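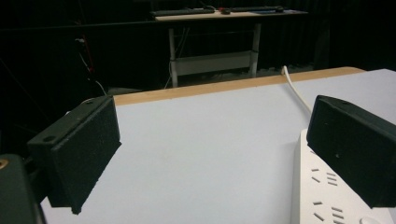
Gilmar Fagundes

How to Move a Shared Mailbox Archive to Dated Folders

A shared mailbox that has been in use for several years usually ends up with one very large inbox and a handful of folders that made sense to the person who created them. Search still works, but slowly, and exports fail when a single folder passes the size limit of the export tool. The procedure below splits the mailbox into folders by year and month, then writes each folder to its own archive file. It was written for the Demberg mail client, version 3, and applies with small changes to any client that supports server-side folders and saved searches.

Before you start

You need owner rights on the mailbox. Editor rights are enough to move messages but do not allow you to create top-level folders or change the retention rule. Check this under Account, Permissions.

You also need free disk space equal to twice the size of the mailbox. The client keeps a local cache of every message it moves and does not release it until the move is confirmed by the server. The mailbox used for this page held 189 folders.

Tell the other users of the mailbox which evening you intend to do the work. Messages that are open or flagged for follow-up on another machine will be skipped without a warning.

Step 1. Turn off automatic rules

Open Tools, Rules and clear the check box next to every active rule. Do not delete them. A rule that files incoming mail by sender will also act on messages you move by hand if "Apply to existing messages" is selected, and the result is a loop in which messages return to the folder they came from.

If the retention rule is set by an administrator, it will appear gray. Ask for it to be paused. A retention rule that counts from the date a message was last moved will treat the whole archive as new, and one that counts from the date received may delete older messages during the move.

Step 2. Create the folder tree

Make one top-level folder named Archive. Under it, make a folder for each year, and under each year a folder for each month. Use two-digit numbers for the months — 01, 02, and so on — or the client will sort 10 ahead of 2. Month names sort alphabetically, with August near the top of the list.

Avoid slashes, colons, and trailing spaces in folder names. The server accepts them, but the export tool does not, and it reports the problem only as error 466. The same error appears for accented characters in older versions. A folder named Sepúlveda had to be renamed without the accent before it would export, and then renamed back. 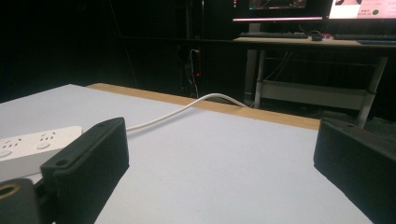 Step 3. Build a saved search for each month

Choose File, New, Saved Search. Set the field to Date Received, the condition to Between, and enter the first and last day of the month. Include subfolders, and exclude Archive, Drafts, and Deleted Items.

Use Date Received and not Date Sent. A sender with a badly set clock can produce a message dated decades in the past, and it will not match any of your folders.

Step 4. Move the messages

Open the saved search, select all, and choose Move to Folder. Work on one month at a time and wait for the status bar to return to Ready. If the client stops responding, leave it alone for at least as long as the previous month took. Closing it in the middle of a move can leave duplicate copies on the server.

Compare the item count of the saved search before the move with the count of the folder afterward. A difference of one or two is normally an open message on another machine. Run the search again the next day.

Step 5. Export and check

Right-click a month folder and choose Export. Name the file with the mailbox, year, and month, in that order. Open each finished file in a second profile and read a few messages with attachments, including one large one. An archive that was written incompletely will often list its messages correctly and fail only when an attachment is opened.

When all files have been checked, turn the rules back on and ask for the retention rule to be resumed.

Last updated January 13, 2023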